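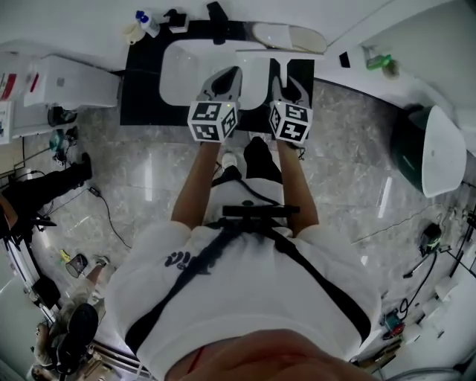
Both grippers out over the mat, marker cubes on, harness strapped over the T-shirt.

Plandov – the hand-held gripper build at Skiltden

Hi and welcome to the gripper page! Plandov is my name for a pair of grippers you hold in your hands and work like big slow fingers, while the software keeps track of where each one is. The idea is that you do a chore with them over and over, and later on a robot arm gets to learn from your recordings (I don't have the arm yet, please don't ask, I check the prices every night). I do most of it at Skiltden, our shared workshop in Allell, and the rest at my kitchen table when the weather is bad.

People at the last open evening kept asking me the same things, so I've put my notes on this page with the gallery. Scroll around as you like, it's in no real order.

The cubes
My favorite part, and the part that ate most of March. Each gripper has a white cube covered in black-and-white marker patterns, so whichever way you turn your wrist there should be a pattern facing the camera. I printed my first set of markers too glossy and the ceiling lights wiped them out completely. Matte paper fixed that in one afternoon, after I'd spent two weeks blaming the code. The little green light on the corner of the left cube is tiny but I love it. Green means go!

The fingers
Gray, with black pads on the inside. I'm on version 8 of the pads now. The early ones were so slick that anything flat just slid out, and then I went too far the other way and made some that wouldn't let go. The current material is an offcut from Maddocks, the surplus place out past the rail yard, and I bought a lot more of it than I'll ever use. If you're building something similar and live nearby, come and take some.

The harness
Black straps across the chest and shoulders with a bar across the front. It took a few goes to get the straps short enough that the bar didn't swing when you lean over, and you do lean over a lot. After an hour my back has opinions. I want to try wider straps next, and also find a better route for the cables, which have a talent for finding my feet.

The mat
We work on the floor at the moment, with a black mat down over the gray marble-pattern floor – that pattern confused the tracking a bit when I tried it bare, so the mat stays. The big rounded white shape in the middle makes a nice clear area to aim for. I've been starting with flat things, like the long white sole-shaped piece at the top right, and they are so much harder than boxes! You have to get one finger under an edge, and with these pads that takes patience.

Where it's at now
I've saved 200 good runs so far, plus 100 more that I'm keeping even though I fumbled them, as I have a hunch the fumbles will be useful. A friend with more experience told me to aim for 4,000 before I bother training anything. So, you know, slow going, but it's a nice way to spend an evening with the radio on.

Still to do
Lighter cubes, if I can manage it without the faces bending.
A proper trigger spring on the right gripper – it feels mushy next to the left one.
Longer cable, or a shorter one. I change my mind weekly.
A bigger bin of odd objects to practice on. Donations welcome at the Skiltden front desk, just put "Plandov" on the bag!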